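Where Goals Come From: Set Pieces in a District Football League
Project report, Sports Studies, second year
Régis Bodin and Florian Guérin
25/09/2020

1. Background

The Gisley and Vitimthorpe district league plays on Saturday-size pitches with part-time squads, and most of its clubs train once or twice a week. Coaches we spoke to in July disagreed about how to use that time. The Fluvier coach spends 30 minutes of every session on corners and free kicks. The Choi coach spends almost none, and told us that set pieces at this level are mostly luck. We wanted to know which view the goals supported.

2. Method

We went through the match reports for one full season and wrote down every goal with a usable description. That gave us 306 goals. Each one was put in one of four groups: open play, corner, free kick, or penalty. A goal was counted as coming from a corner or free kick if it was scored before the defending team had cleared the ball out of the box. Throw-ins were counted as open play.

Both of us coded all the goals separately and then compared sheets. Most of the differences were about second balls - a shot blocked, then a cross, then a header. We settled these by reading the report again together. Where we still could not agree, the goal went under open play.
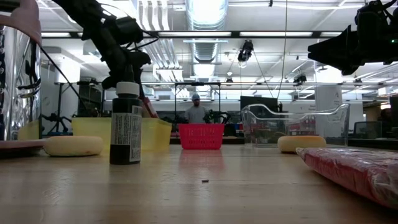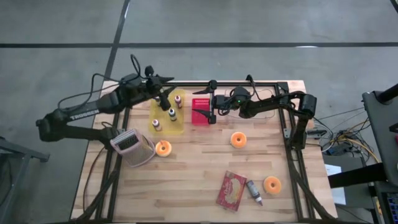
3. Results

Open play was the largest group, as expected. Corners came second, ahead of free kicks and penalties. Direct free kicks were rare, and most of the free kick goals came from a ball crossed in from a wide position.

About a third of Fluvier's goals came from corners and free kicks, the highest share in the league. Choi had the lowest share but finished 2 places higher in the table. Choi also scored more in the last part of matches than any other club, which may say more about fitness than about tactics.

Near-post corners did better than we had guessed. The reports do not always say where the ball was delivered, so we left this out of the main table.

4. Problems with the data

Match reports are written by the home club, and some are only 3 lines long. A home goal often gets a full sentence while an away goal gets only a name and a minute, so away goals are probably underrepresented in our set. We also had no record of how many corners each team took, only the ones that led to goals. A team with many corners and a poor routine could look the same as a team with few corners and a good one.

5. Next steps

Next season we plan to attend the Vitimthorpe home matches and log every corner by hand, including the ones that come to nothing. Florian has drawn up a one-page sheet for this, with a small diagram of the box to mark the delivery. The Fluvier coach has asked for a copy.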